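Why Does My Grandma's Bread Taste Better? A Sourdough Report
by Munther Bitar

So my project started in February with an argument at dinner. My grandma says bread that rises slowly tastes better, my uncle says bread is bread, and I needed a topic anyway (perfect timing!). I decided to bake the same loaf with different rising times and make people eat it.

I used one recipe the whole time: 556 grams of flour, 309 grams of water, salt, and a big scoop of my starter, which I named Plukton. The dough was pretty stiff and my arms were sore after the first batch! Each round I made 4 loaves. One rose for a few hours on the counter, one sat out until bedtime, one stayed in the fridge overnight, and one stayed in there for two whole nights. 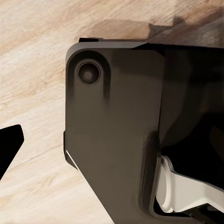

The overnight loaf won with almost everybody in my class. People wrote "tangy" and "like a real bakery" on their cards, and one person just drew a heart. The quick loaf got "fine" a lot. The two-night loaf split the room, because it was really sour and kind of flat on top, but my grandma liked it best and she would like that written down.

I did mess up a few things. Our kitchen was colder during the second round, so those counter loaves came out dense, and I forgot the salt once (don't do that, it tastes like a sponge). I also weighed the loaves after baking, and the quick one from round one was about 523 grams lighter than I had written in my notebook, so I'm pretty sure I left the pan on the scale the first time.

If I did this again I'd use a thermometer and try rye flour too. My uncle still says bread is bread, but he took the last overnight loaf home with him.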